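3.2 What people do with a basket that has one thing in it

I'll admit that when Tarun Nautiyal and I planned the laundry part of the Cullville study, I thought the full baskets would be the interesting ones. Big heaps, towels wrapped round socks, that sort of thing. We had a whole coding sheet ready for heaps (15 categories, far too many, and we ended up using 4 of them). The nearly empty baskets were only there so that people could warm up. And then I sat down with the recordings in August and kept going back to the warm-ups!

The set-up was plain. We had a table, a basket and some clothes, and the instruction on the card was "put this away the way you would at home". We didn't say fold. Jiang, who wrote the cards, was quite firm on that point, and I'm glad she was, as the first version said "fold neatly" and in the pilot everybody did exactly that, very carefully, like children being watched by a grandmother. With the new wording people relaxed a bit. One person rolled everything. Another simply moved the garment to the back of a chair and told us she'd wear it tomorrow, so we had to decide whether that was an answer (we said yes, see section 3.4).

What I want to talk about in this section is the state of the garment before anyone touches it, which we call the resting shape. In the earlier Gratano report the resting shape was scored from 1 to 3, where 1 was flat, 2 was loosely folded and 3 was a proper crumple. I liked the simplicity of it, but Tarun and I disagreed on nearly every jumper. The trouble is that clothing dropped in a basket is rarely one shape all over. One part of it leans on a wall and bunches up there, while a sleeve or a hem wanders off across the bottom on its own. Is that a 2 or a 3? I kept saying 2, he kept saying 3, and we both had perfectly good reasons. Figure 3 is the case we argued over longest.

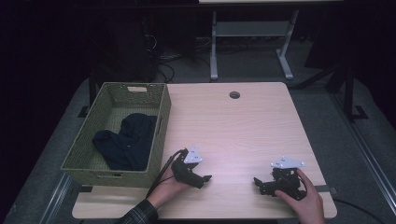 Figure 3. Single dark navy garment in the olive-green woven basket, at the left of the table. Most of the fabric is piled against the right inner wall; a sleeve-like part bends towards the lower left.

If you only look at the pile, you'd call it crumpled and move on. If you look at the part that bends away from it, you might think there's a loose fold in there and somebody could pick it up by that end and have half the job done. We'd written "shirt" on one sheet and "sweater" on the other, which tells you how much of a garment's identity goes missing once it's in a basket. I don't think that's sloppy scoring on our part (well, I would say that). Dark cloth hides its own edges. With a pale striped shirt you can follow the stripes and work out where the front is, but with plain navy you get one soft lump and a few creases to go on.

So we dropped the single score and used two. The first covers the bulk of the fabric and the second covers whatever sticks out of it, if anything does. Jamow's paper on wardrobes does something similar with hangers, scoring the shoulders apart from the hem, and I borrowed the idea quite shamelessly. Agreement between the two of us got a lot better after that, and the arguments got shorter too.

A few words about the basket, as two reviewers of the first draft asked. It's rectangular with straight sides and an open top, and it has a cut-out handle in the wall. I'm fond of straight sides for this kind of work. In a round basket the clothes slide down towards the middle and every resting shape starts to look like every other one. Straight walls give the cloth something to pile up against, so you get lopsided heaps like the one in Figure 3, and lopsided heaps are what I see in my own bedroom. We also let the basket sit near the side of the table and even hang over it a little, which leaves the middle of the tabletop open for spreading things out. Tarun would have liked it in exactly the same spot each time. I thought a bit of wobble in the placing was closer to home life, and for once I won.

One thing I'd do differently is the choice of clothes. We had too much navy and black, mainly because I'd raided my own drawers the night before, and I suspect the dark items made some people slower to find a collar or a cuff to start from. I can't show that properly with what we have. A later round with the same garments in two colours would settle it, and I'd happily iron them all myself if it meant not having to guess which way up a sweater is. Or a shirt.

The next section goes through the first touch: where on the garment people took hold, and how often they let go and tried somewhere else.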